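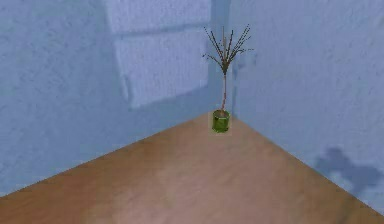 The Deposit

The house in Pira had been on the market since July, and by the end of it we had carried everything down to the road except the plant. My sister said to leave it for the new people. I said new people don't want a plant that belonged to somebody who died.

She went out to the van and I stayed upstairs with the clipboard from Olteanu, the letting office that had taken over the sale when the first agent quit. They wanted a form filled in for each room. Walls, floor, sockets, fittings, keys. I had done the kitchen and the hall, and it had taken most of the morning.

Our mother had kept this as the good room. When we were children we were let in at New Year and when the priest came. The rest of the time the door was shut and the heat was off, and she would go in alone after supper and stand there for a while. We used to listen from the stairs. There was never anything to hear.

I wrote "fair" next to walls. I wrote "fair" next to floor. Under fittings there was a line for items of value and I left it blank, then went back and wrote "none."

The key was the problem. Olteanu held a deposit of 200 against the keys, and the list said 3 for this floor. I had two. I had been through her coats, the sugar tin, the sewing box and the drawer where she kept string. I had looked in the freezer, where she once put her glasses. My sister thought it was in the river. She said our mother had thrown things in the river before, a watch and a radio, and a key was nothing.

I thought about the plant then. She was 91 and she forgot my name twice a week, but she never forgot to water that thing. She had it from a neighbor when we moved in. It had never done much. It didn't flower and it didn't grow, and she talked about it as if it were a slow student who might still pass.

I pushed two fingers down into the soil beside the trunk and felt around. I went all the way to the bottom. There was no key. There was a button, a blue one, from a coat I remembered. I put it in my pocket and patted the soil flat again.

Then I sat on the floor for a bit. I could hear my sister moving boxes in the van, which didn't need moving. The mountains were the same as they always were. My mother used to say that the view was the only thing in the house she had paid full price for. My father said she had paid for it by living with him 40 years, and she said yes, that was what she meant.

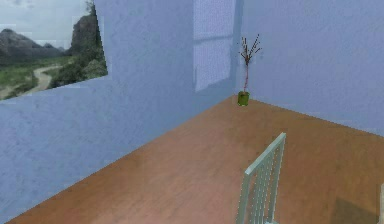

My sister called up that the office closed at four and were we going or not. I told her I was one key short. She said to let them keep the money.

So we let them keep it. I signed the form on the hood of the van and wrote "3 keys, one lost" and the date, 30 Jan 2026. My sister read it over and signed under me. She asked what I had been doing up there all that time, and I said sockets.

We drove as far as the bridge before she pulled over. She didn't say why – she only held the wheel and looked at the water.

"You left the plant," she said.

I said I knew. She turned the van around.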